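双腕の受け渡しと自分の腕のマスク処理、三月からの作業メモ

2021年5月4日(火)

連休中で時間があるので、三月から触っていた双腕セルのソフトの話をまとめておく。前に書いた記事はキャリブレーションの途中で終わっていて、その続きにあたる。ハードの話はほとんど出てこない。認識、計画、制御のつなぎ目と、それを調べるための道具の話が中心になる。

作業の内容は、青い部品をつかんで決められた場所に置く、というもの。部品は円柱や細いペグで、形は単純だが小さい。腕一本で届く場所は一本でやり、持ち直しが必要なときや、置き場所が反対側の腕の領分にあるときは、右手と左手のあいだで受け渡す。受け渡しが入ると、計画の難しさが一段上がる。

最初の版では受け渡しをすべて手で書いた姿勢列でやっていた。右手をこの座標、左手をこの座標、指を閉じて、反対側を開く、という並びをYAMLに書いておき、部品の種類ごとに読み替える。これでも動くことは動く。ただ部品のつかみ方が少しずれると姿勢列の前提が崩れ、指どうしがぶつかるか、受け取る側が空をつかむ。部品が小さいと、両手の指がほぼ重なるところまで近づかないと渡せないので、余裕のない動きになる。

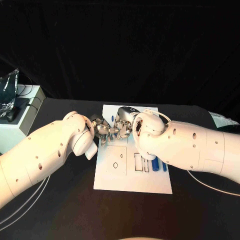
Cimeck ロボットソフトウェア課 認識・計画チーム

所属はこのとおりだが、書いているのは個人の感想と備忘なので、課の公式な見解として読まないでほしい。

構成

使っているものを先に書いておく。

Wekine:動作計画。双腕をまとめてひとつの関節空間として扱う計画器と、衝突判定のラッパーが入っている。課の中で育ててきたもので、外には出ていない。

Nyaga:認識。頭部カメラの画像から部品の位置と向きを出す。色で大まかに切り出して、そのあと輪郭とモデルを合わせる。

Pondard:記録と再生。関節角、指令値、画像、認識結果、計画の入出力を同じ時刻軸で保存して、あとから任意の場所を再生できる。

三つのあいだはメッセージで疎に結んであって、どれかを落としても残りは動く。これは設計として気に入っている反面、後で書く時刻の問題の原因にもなった。

計画器に指を教える

Wekineの衝突モデルでは、腕の各リンクをカプセルで近似している。手は手首から先をひとつの箱にしていた。腕だけ動かすならこれで困らない。箱は指を開いた状態に合わせてあるから、指を閉じていてもかなり大きな空間を占めていることになる。

受け渡しを計画器に任せようとすると、この箱がまず邪魔になった。両手の箱は重なってはいけないので、部品を渡せる距離まで近づく経路が存在しない。計画は毎回失敗する。手書きの姿勢列で動いていたのは、そもそも手どうしの衝突判定を切っていたからだ。切ったまま計画器に渡せば解は出るが、今度は指が相手の手の甲を突き抜ける経路を平気で返してくる。

そこで指を節ごとのカプセルに分けた。指の角度は制御側から実測値が流れてくるので、それを使って毎回モデルを更新する。判定の組み合わせが一気に増えて、素直に書いたら計画時間が実用にならなかった。対策として次のようにした。

手首どうしの距離が十分に離れているあいだは、今までどおり箱で判定する。ある距離より近づいたら節ごとのカプセルに切り替える。切り替えの境界で判定が変わって経路が震えることがあるので、境界には幅を持たせ、一度細かいほうに入ったらしばらく戻さない。

同じ指の隣り合う節は判定から外す。これは当たり前なのだが、除外表を手で書いていたら左右で一か所食い違っていて、左手だけなぜか特定の握り方で計画に失敗するという現象を二日ほど追いかけた。今は除外表をモデルから自動で作っている。

つかんでいる部品は手の一部として付け替える。受け渡しの瞬間は両方の手に属するので、このあいだだけ部品と両手の指との接触を許す。属する先がひとつしか持てないデータ構造だったため、ここは作り直した。接触を許す組を区間ごとに渡せるようにしたら、ほかの用途でも使えたので、これはやってよかったと思う。

経路の端をどう決めるか

計画器が賢くなっても、受け渡しの場所をどこにするかは別に決めないといけない。最初は両腕の肩の中間あたりの一点に固定した。解は出やすいが、部品のつかみ方によっては手首が可動域の端に寄る。端に寄った状態で受け渡すと、次の置き動作で手首を大きく回し直すことになり、時間がかかるうえに動きが見ていて怖い。

今は候補点をまばらに撒いておき、それぞれについて「受け渡しの姿勢」と「その後の置き姿勢」の両方を逆運動学で解いて、関節の余裕が大きいものから順に計画器へ回している。評価関数は凝ったものを二つほど試したが、結局は可動域の端までの距離の最小値をそのまま使うのがいちばん読みやすかった。読みやすいというのは、再生画面で見たときに、なぜその候補が選ばれたか人間に分かるという意味だ。

置き姿勢まで一緒に解くようにした効果は大きかった。それまでは受け渡しに成功したあとで置けないことに気づき、もう一度逆に渡して戻す、という情けない動きをすることがあった。

候補の数を増やせば成功率は上がるが、計算も増える。逆運動学の結果は部品の種類とつかみ方ごとにキャッシュしていて、つかみ方の違いが小さければ近いものから探索を始める。キャッシュの鍵の丸め方がまずくて、円柱の軸まわりの回転まで区別していたことがあった。円柱は軸まわりに回しても同じなので、そこは畳んでよい。直したらヒット率がだいぶ上がった。

自分の腕を消す

認識側で一番手間がかかったのは、部品の検出そのものよりも、自分の腕と手の扱いだった。

頭部カメラから作業面を見下ろすと、腕は左右から入ってきて、手は見たい場所のすぐ上に来る。背景は黒い幕、卓も暗い色なので、部品を載せている白い面と青い部品はよく分かれる。ところが腕も白い。色だけで白い面の範囲を取ろうとすると、腕の外装とつながってひとかたまりになる。金属の指は照明を反射して明るい点になり、影は白い面の上に落ちる。

関節角は分かっているので、腕と手のモデルをカメラに投影して、そこに当たる画素を捨てればよい。考え方としては昔からある方法で、Nyagaにも入っていた。ただし次の三点で引っかかった。

ひとつはモデルの太さ。衝突判定用のカプセルをそのまま投影すると太すぎて、指のそばにある小さいペグまで消える。逆に外形の三次元モデルをぴったり投影すると、わずかなずれで腕の縁が残り、残った縁が誤検出になる。今は外形モデルを使い、2ピクセルだけ膨らませている。この値は根拠があって決めたわけではなく、再生データを流して落ち着いたところで止めた。

もうひとつはケーブル。白いケーブルはモデルに載っていない。関節角から形が決まらないので、投影で消すのは無理だ。白い面の外側を這っている分には無視できるが、手首のあたりで弧を描いているものは腕の姿勢によって画像の中を動く。ここは、マスクの縁から伸びる細長い白い領域をまとめて「不明」にするという雑な処理を入れた。不明にした領域では部品が「ある」とも「ない」とも言わない。

三つめが時刻で、これは節を分けて書く。

時刻のずれ

症状としては、腕が止まっているときは検出が安定しているのに、動いている最中だけ部品がちらつく、というもの。マスクが腕に遅れてついてくるような見え方をする。

カメラの時刻は画像がプロセスに届いた時点で打っていた。関節角は制御側で読んだ時点の時刻がついている。当然ずれる。これは以前から知っていて、固定値で補正していた。三月にカメラの設定を変えて、露光を長めにしたときに、この固定値を直すのを忘れていた。

固定値を測り直せばその場は直る。ただ同じことをまた忘れるに決まっているので、測定を起動手順の中に入れた。腕を小さく往復させ、画像から取った腕の縁の動きと関節角から予測した縁の動きの相関をとって、一番よく合う遅れを採用する。前回の値から大きく離れていたら起動を止めて人に聞く。最初は警告だけにしていたが、警告は流れていって誰も読まないため、止めるようにした。

露光の途中で腕が動くことによるぶれは、この方法では消えない。速く動いている手のまわりは、速度に応じてマスクを進行方向に伸ばしている。伸ばしすぎると何も見えなくなるので、上限がある。上限を超える速さのときは、検出結果を使わずに最後に見えた位置を保持する。 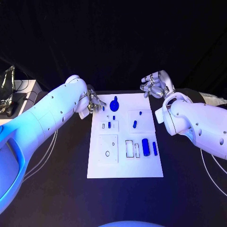

隠れている部品の扱い

マスクをきちんとすると、次に見えない部品の問題が出てくる。手の下に入った小さいペグは、検出されないのが正しい。ところが世界モデルのほうは「検出されなかった部品は消えた」とみなす作りだったので、手をかざしただけで部品が台の上から消え、手をどけると新しい部品が現れる。識別番号も変わるので、計画側はさっきつかもうとしていた部品がなくなったと思って中断する。

直し方は単純で、検出されなかった理由を分けた。見えているはずの場所で検出されなかったときと、マスクや不明領域の中にあって見えないときを区別し、後者なら前の位置を残す。残しているあいだは位置の不確かさを少しずつ大きくする。不確かさが指の開き幅に対して無視できなくなったら、手を一度よけて見直す動作を計画に入れる。

この「よける」動作が意外と面倒だった。見たい部品が隠れなくなる姿勢を探せばよいのだが、右手をよけたら左手の腕が隠していた、ということが起きる。両腕を同時に考えて、見たい部品からカメラへの視線をどちらの腕も横切らない姿勢を探すようにした。視線を細い円錐の障害物として置いてやると、衝突判定の仕組みがそのまま使える。専用のコードを書かずに済んだのはよかった。

円錐の太さは部品の大きさに合わせている。細いペグなら細くていいが、ぎりぎりに通すと影が部品にかかって輪郭がとりにくくなる。影まで計算に入れることも考えたが、照明の位置を正確に測る気力がなく、円錐を太めにして済ませている。

円柱の向き

円柱が立っているか、寝ているか、傾いているかで、つかみ方も後の手順も変わる。Nyagaの輪郭合わせは、寝ている円柱については軸の向きまでよく合う。困るのは、見下ろす角度のせいで、少し傾いた円柱と長さの違う別の円柱が似た輪郭になることだった。太いものと細いものは太さで区別がつく。同じくらいの太さで長さが違うものが混ざると迷う。

対策として、輪郭が同程度に合う仮説が複数あるときは、ひとつに決めずに両方を計画側に渡すことにした。計画側は、どちらの仮説でもつかめる姿勢があればそれを選ぶ。なければ見直し動作に回す。つかんだ後は指の開きから太さが分かり、持ち上げれば下の面から離れるので、そこでもう一度輪郭を合わせると大抵は決まる。

確率をきれいに扱う枠組みにすればもっと整理できるのは分かっている。今は仮説のリストに点数がついているだけで、点数の意味も種類によって少し違う。動いているのでしばらくはこのまま使う。

再生で回した結果

Pondardに溜めてあった記録から、受け渡しを含む試行を抜き出して、新旧のソフトに同じ入力を与えて比べた。対象は78回分。旧版ではそのうち27回で、計画が解なしになるか、部品が消えた扱いになって中断していた。新版で同じ入力を流すと、中断は2回になった。

数字だけ見ると大きな改善に見えるが、注意がいる。再生なので、途中で動作が変わってもその先の画像は昔のままだ。新版が別の経路を選んだ時点から後は、認識の結果に意味がなくなる。だから比べられるのは「その時点で計画が立つか」「その時点で部品を正しく覚えているか」までで、部品がちゃんと渡ったかどうかは再生では言えない。実機での回数はまだ少なく、ここに数字を載せるほどではない。

残った中断はどちらも見直し動作の計画に失敗したもので、片方は部品が可動範囲の縁にあった。もう片方は原因がまだ分かっていない。視線の円錐が自分の胴体に当たっているように見えるのだが、胴体は判定から外してあるはずで、除外表をまた疑っている。

制御側で変えたこと

計画と認識の話が長くなった。制御側の変更は小さい。

受け渡しのとき、両手で同じ部品をつかんでいる時間が必ずある。位置制御のままだと、両腕のわずかなずれが部品を介して力になる。以前は渡す側の指を早めに緩めてごまかしていた。これを、受け取る側の指が接触を検出したら、渡す側の手首を柔らかくする形に変えた。腕全体を柔らかくすると自重の補償誤差で手が下がるので、手首だけにしている。

切り替えの瞬間に指令が跳ねるのを防ぐために、剛性は一定時間をかけて下げる。この時間を短くしていくと全体の所要時間が縮むのだが、短すぎると接触の検出が揺れて、つかんだ、離した、を行き来する。検出のほうにも保持時間を入れて落ち着いた。保持時間と剛性の変化時間が別々の設定ファイルにあるのは良くないので、そのうちまとめる。

つかみ損ねたときの復帰も少し変えた。以前は最初の姿勢に戻って手順の頭からやり直していた。今は、部品を持っている手はそのまま止めて、受け取る側だけ引いて見直す。渡す側の手に部品が残っているかどうかは指の開きで判断している。細いペグだと、持っているときと空のときの差が小さく、これだけでは心もとない。認識の結果も合わせて見ているが、手の中の部品はマスクで消える側に入るので、手の中だけマスクを外して見るという、ややこしいことになっている。このあたりのコードは読み返すと自分でも時間がかかる。

道具のこと

一番作業が速くなったのは、Pondardの再生画面に、計画器が見ていた世界を重ねて出せるようにしたことだと思う。カメラ画像の上に、マスク、不明領域、覚えている部品の位置、衝突モデルを層ごとに表示できる。部品の色は、見えているもの、隠れているが覚えているもの、仮説が複数あるもので変えてある。

これができるまでは、ログの数値を目で追って、頭の中で手の位置を組み立てていた。除外表の食い違いも、重ねて表示したら左手の節の間に干渉の印が出ていて、すぐに分かった。先に作るべきだった。

表示を作るときに気をつけたのは、計画器の中のデータをそのまま出すこと。表示用に作り直した値を見せると、作り直しの部分にバグがあったときに、画面は正しいのに動作がおかしいという状態になる。以前それで一日つぶした。

もうひとつ、再生した記録の任意の時点から計画だけをやり直せるボタンをつけた。設定を少し変えて押す、また変えて押す、ができる。乱数の種も記録してあるので、同じ設定なら同じ結果になる。種を記録していなかったころは、直ったのか、たまたま解が出ただけなのか区別がつかなかった。

やっていないこと

輪郭合わせを学習ベースに置き換える話は前から出ている。手元の部品は色も形も単純で、今のところ困っているのは検出より隠れのほうなので、後回しにしている。部品の色が青でなくなったら考える。

挿し込みの動作、つまり穴やスロットに部品を入れるところは、まだ部品ごとに手で書いた探索動作を使っている。上から押し当てて小さく渦を描き、落ち込んだら止める。向きのずれには弱い。ここを計画側とどうつなぐかは決まっていない。今の計画器は接触を「許す」か「許さない」かでしか扱わないので、押し当てながら動くという指示を表現できない。

両腕で別々の部品を同時に扱うことも、まだやっていない。計画器としてはできるのだが、世界モデルの更新が片方の動作の終わりに合わせてあって、もう片方が動いている途中で部品の位置が書き換わる。更新を部品ごとにロックする案と、動作の開始時に写しを取る案があり、写しのほうで試すつもりでいる。

連休明けは、原因の分かっていない中断をまず片付ける。その後、手の中のマスクまわりを書き直す。設定ファイルの統合はたぶんその次になる。

追記:起動時の遅れ測定について、腕の往復は片腕だけで足りるのかと課内で聞かれた。カメラと制御の時刻の差を測っているので、原理的には片腕でよい。ただ、うちの構成では左右の関節角が別のプロセスから来るため、両方測って差も記録している。差が出たことは今のところない。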